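I bought a sleep tracker in December and I would like to complain about it.

To be fair to the thing, I wasn't sleeping well. I was awake at 3 most nights, lying there running through emails, and my brother-in-law had been going on about his Zisard band since the summer. He gets an 8-something every morning (it scores you out of ten, with a decimal) and he reads it out at breakfast. He says it changed his life. He said that about the bread machine too.

So I got one. Setup took most of an evening, largely the account. It wanted my height, my weight, my birthday, whether I drink coffee, whether I "identify as a morning person," and whether it could share anonymized data with its partners. I said no to the last one and it asked again, two screens later, in a different color.

Night one: I went to bed at eleven, lay awake until half past one, got up, ate a bowl of cereal standing in the kitchen, and read a few chapters of a book about the Erie Canal on the couch. I finally dropped off sometime after two. The app told me in the morning that I'd had an excellent night. It had me asleep from 11:20 straight through, with what it called a strong deep phase in the early part. The strong deep phase was the Erie Canal.
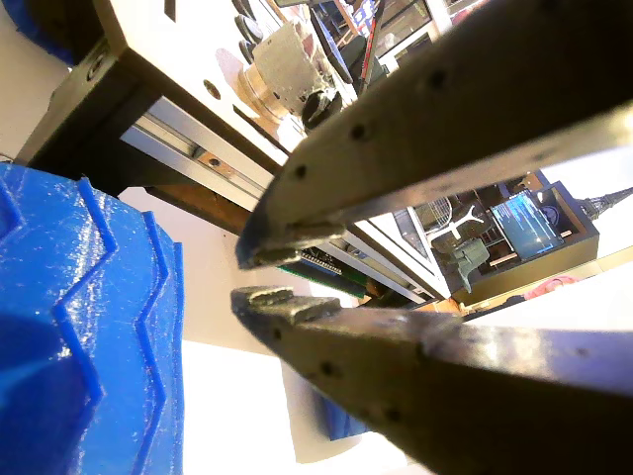

I know how this goes, because I wrote to support about it. They said the band needs 7 nights to learn my baseline. Fine. I gave it the seven nights. Then they said the baseline keeps improving over the first month. I've noticed this with every gadget that measures something about you: the bad numbers are always from before it got to know you. At no point does anyone say what it would look like if the thing simply didn't work.

So I kept a notebook. Nothing scientific, a spiral pad on the nightstand and a pen. If I was awake I wrote down the clock time, and in the morning I wrote down how I felt before I looked at the app. That order matters. The first few mornings I did it the other way around and I can tell you that if your phone says 5.1 you will feel like a 5.1. I had one morning where I woke up perfectly cheerful, saw the score, and was tired by the time I got downstairs.

After 48 nights I sat down and compared the two. What I found:

- It's good at knowing when I get up in the morning. So is my alarm.
- It's decent at knowing when I went to bed, as long as I went to bed and fell asleep, in that order, like a person in a mattress ad.
- It can't tell lying still from sleeping. If I'm awake and staring at the ceiling, it gives me light sleep. If I'm awake and really trying to relax, it gives me deep.
- The stages (light, deep, dream) I have no way to check at all, and I suspect that's why there are so many charts of them.

That last one bugs me the most. The bits of the app I can test against my own memory are wrong often enough that I noticed. The bits I can't test come in four colors with a little moon on top. Why would I believe the second set?

I did look for the evidence. The Zisard site has a page called The Science, and it says the band was validated. You click on "validated" and it takes you to a PDF, and the PDF is mostly about heart rate, which I'll happily grant them. It's a watch with a green light in it, it can find a pulse. Sleep gets a paragraph near the end. The people in the test were young, healthy, and had no trouble sleeping. Well, good for them. A gadget that guesses "asleep" all night is going to do great on people who are asleep all night. I'm guessing they don't sell many bands to those folks.

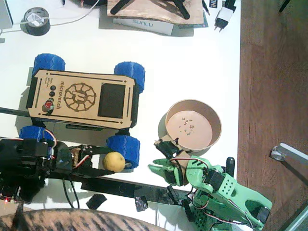
There's also a number on the box, 3817, as in "trained on 3817 real nights." It sounds like a lot until you wonder whose nights they were. Could be thousands of people for one night each. Could be one guy named Todd for ten years and change. The page doesn't say and support didn't either. They sent me an article about blue light.

Which brings me to the advice. The band doesn't only score you, it coaches you. Here's a sample of what I was told over the winter, copied from the notifications:

> Great job winding down! Try to keep it up tonight.

(I'd had the flu.)

> You seem restless. Consider a cooler room.

> Your sleep debt is growing. Aim for an earlier bedtime.

I went to bed earlier. All it did was give me more time to lie awake. I mentioned this to my actual doctor at a regular checkup and she said that for people who lie awake, going to bed *later* is often the better move, and that I should get up if I'm not sleeping and quit watching the clock. She wasn't rude about the band. She asked if it helped, I said not really, and she moved on to my cholesterol.

I'm aware I sound like a crank. I do own other electronics. I like my rice cooker and I would fight somebody over my noise-canceling headphones. And I don't think the people who love these bands are making it up, either. If you wear something on your wrist that reminds you sleep matters, maybe you skip the second glass of wine, and maybe you put the phone down at ten, and then you do sleep better. I can believe every step of that. I just don't see that the measuring has much to do with it. A rubber band with SLEEP written on it in marker might get you most of the way for a lot less money.

The monthly fee, by the way. I forgot the monthly fee. Scores are free, but the trends page is locked after the trial, so you can see that you got a 6.3 last night and you can't see whether that's better than last month unless you pay. Or unless you own a spiral notebook.

I posted a shorter version of this on the Clostden sleep board a couple of weeks ago and got the responses you'd expect. Half of them told me to wear it tighter. (I wore it tighter. I got a rash and a 7.9.) A few recommended the Hellwig ring, which costs twice as much and, as far as I can tell from their own page, makes the same guess from a different finger. One person recommended magnesium, as one person always does. But there was one reply I've kept thinking about, and I'm putting it here with permission because it's the best case against me that anyone made.
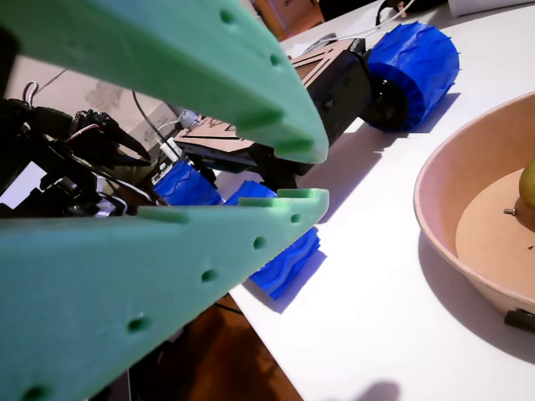 Mattes Weidemann: I think you're asking it the wrong question. I wouldn't trust mine on a single night either, and I stopped reading the stages years ago. But I've worn it long enough that when the average drops for a couple of weeks, something is usually up. Last spring it dropped and I'd have sworn I was sleeping the same as ever. I'd started a new blood pressure pill. My doctor changed it and the average came back. Could I have worked that out with a notebook? Sure, if I kept one. I don't, and neither do most people.

I don't have a great answer to that. I could say the pill story is one story, and that if you watch any wobbly line long enough you'll find something in your life to pin each dip on. I did say that. Mattes wrote back that this was also true of my notebook, and okay, yes, it is. I'd written "pizza?" next to three bad nights and I hadn't written down the pizza on the good ones.

Where I still disagree is the "most people don't keep one" part. The notebook cost me a dollar something and took less effort than charging the band, which has to be done every few days and always seems to come due at bedtime. And it never once congratulated me for having the flu.

Anyway, the band is in the drawer with the Flastano posture clip, a purchase I'll write about some other time when I'm feeling stronger. I've been going to bed at midnight and getting up when I can't sleep. Some nights are better. I finished the Erie Canal book and I'm on to one about lighthouses – slower, so far, and the maps are too small to read by the couch lamp.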